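Workshop tips: planning and budgeting for a bench robot arm

Updated 4/17/26 by Dineo Van Wyk, Oltcombe repair workshop

These notes are for small workshops pricing their first arm for dismantling and rebuild work. They assume one arm, one bench and one shift.

Start with the task list
Write down every part the arm will pick up, with its weight, its narrowest graspable width and the direction it leaves the machine. Do this before asking for quotes. Suppliers quote payload at the wrist flange, so the gripper, its bracket and any camera must be deducted before you compare models.

Reach
Measure from the proposed mounting point to the farthest corner of the largest job, then add 100 mm. An arm working at full stretch is slower and less stiff. Overhead mounting leaves the bench clear but needs a frame, and the frame is usually quoted separately.

Gripper
Two fingers will cover most rigid parts. Check three figures on the data sheet: stroke, holding force and finger length. Finger length is the one most often missed. Short fingers will not get down into a deep enclosure without the gripper body fouling the sides. Ask whether blank fingers are sold, and order 2 spare pairs with the arm. Bongani Mkhize at Rampersad sends out blanks in sets of 16, too many for one bench but worth splitting with a neighbour.

Bench
A slotted or ribbed metal top takes clamps anywhere along its length. Timber tops move with the seasons and fixtures have to be realigned. Budget for levelling feet and for bolting down.

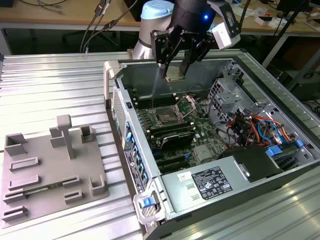

Fixtures are the line most budgets leave out. Each loose part needs a place to sit in a known position, and that place has to be designed, made and revised. Printing is adequate for light components. The grey plate beside the open computer is 3D-printed, with a memory stick lying in one of its slotted rails and separate holders of other shapes around it. Allow for at least one reprint of any plate. Keep the drawing file with the job sheet and put the revision letter on the underside.

Cabling
Loose looms inside a case catch on fingers. Put clips and ties on the consumables list, and allow time in each job for tying back.

Software and support
Ask for the renewal price in writing. Juvow and Jasulico both quote the first year inside the hardware price, so put the second year on its own line. Vesela Kos keeps our comparison sheet, currently 32 rows, and will send a blank copy on request.

Timing
Avoid August for delivery if the installer is a small firm. Hold back the final payment until the arm has run your own parts on your own bench.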